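# flullbridge-coverage

Address-level home internet availability for the town of Flullbridge, collected by hand from provider lookup pages and door-to-door notes. One CSV, one GeoJSON file and a small script that joins them. 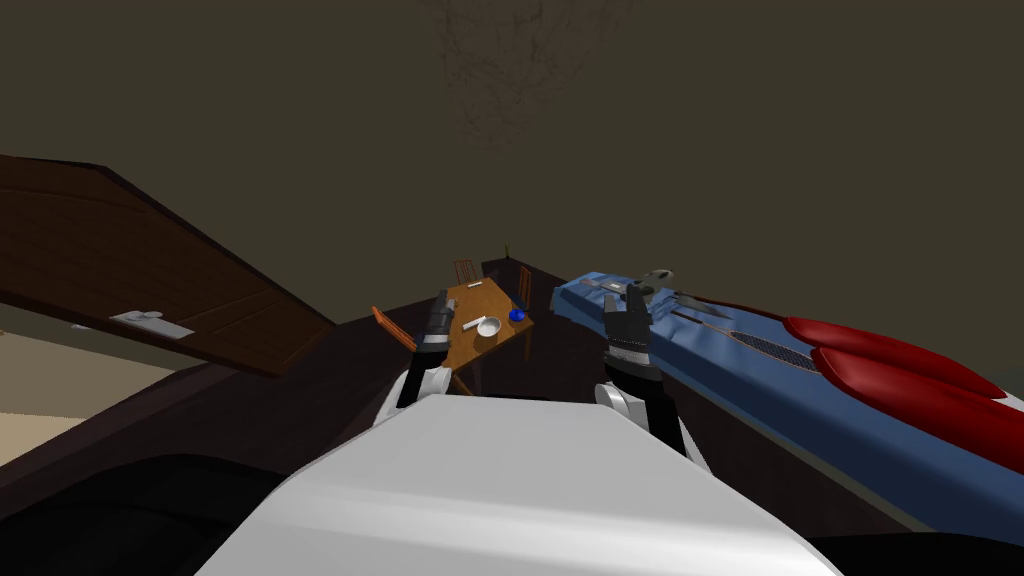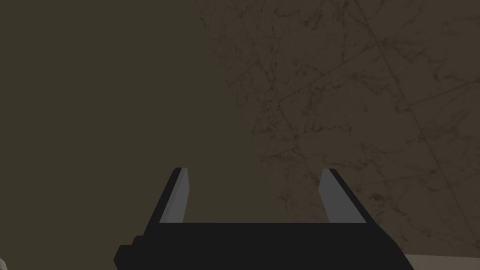
**Category:** Broadband / Local infrastructure / Tabular

## What is in here

`addresses.csv` has 492 rows, one per service address. Apartment buildings get a single row unless the units are wired differently, in which case each wiring group has its own row and a letter after the house number.

`segments.geojson` holds 67 street segments. Every address points to one segment through `segment_id`.

`join.py` merges the two and writes `out/merged.csv`. It needs Python and pandas, nothing else.

## Columns

| Column | Type | Notes |
|---|---|---|
| `addr_id` | string | Stable between releases |
| `segment_id` | string | Key into `segments.geojson` |
| `cable` | yes / no / unknown | Clela network |
| `fiber` | yes / no / unknown | Ovell network |
| `fixed_wireless` | yes / no / unknown | Yook towers |
| `down_adv` | integer | Fastest advertised download, Mbps |
| `up_adv` | integer | Fastest advertised upload, Mbps |
| `drop_present` | yes / no / blank | Line already runs to the building |
| `source` | string | `lookup`, `visit` or `both` |

`down_adv` and `up_adv` are what the provider's page offered for that address. They are not measured speeds. If you want speed tests, this is the wrong dataset.

## How it was collected

Ji-hoon Heo ran every address through the three provider lookup pages in March and saved the answers as text. Kyung-hwa Woo walked the segments where the answers didn't agree with each other, or where neighbors on both sides got service and the house in between did not. Those rows are marked `both`.

We changed a lookup answer only when the resident showed us a bill or we could see the drop from the street. Original answers are kept in `raw/`.

## Known problems

- 74 rows have `unknown` in at least one provider column. Most are on the county road, where the Ovell page asks you to call.
- The Clela page treats "Mill Rd" and "Mill Road" as two streets. We tried both spellings and kept the better result.
- Yook answers depend on tree cover and a site survey. A `yes` means they will send an installer to look.
- `drop_present` is blank for every row with source `lookup`.
- Segment 41 is drawn on the wrong side of the creek. The addresses on it are fine.
- New houses past the water tower are missing.

## Usage

```
pip install pandas
python join.py --addresses addresses.csv --segments segments.geojson
```

Add `--drop-unknown` to leave out rows with any unknown value. This changes the totals a lot on the county road, so say so if you publish a number made that way.

## Privacy

No names, phone numbers or account details. Bills were looked at on the doorstep and not copied. If you live at one of these addresses and want your row removed, open an issue with the `addr_id` only and leave the street address out of it.

## License

Data is CC BY 4.0, code is MIT. Credit as "Flullbridge coverage, Heo and Woo".

## Changes

- 3: added `drop_present`, fixed swapped upload and download values on the north segments
- 2: added Yook
- 1: first release, cable and fiber only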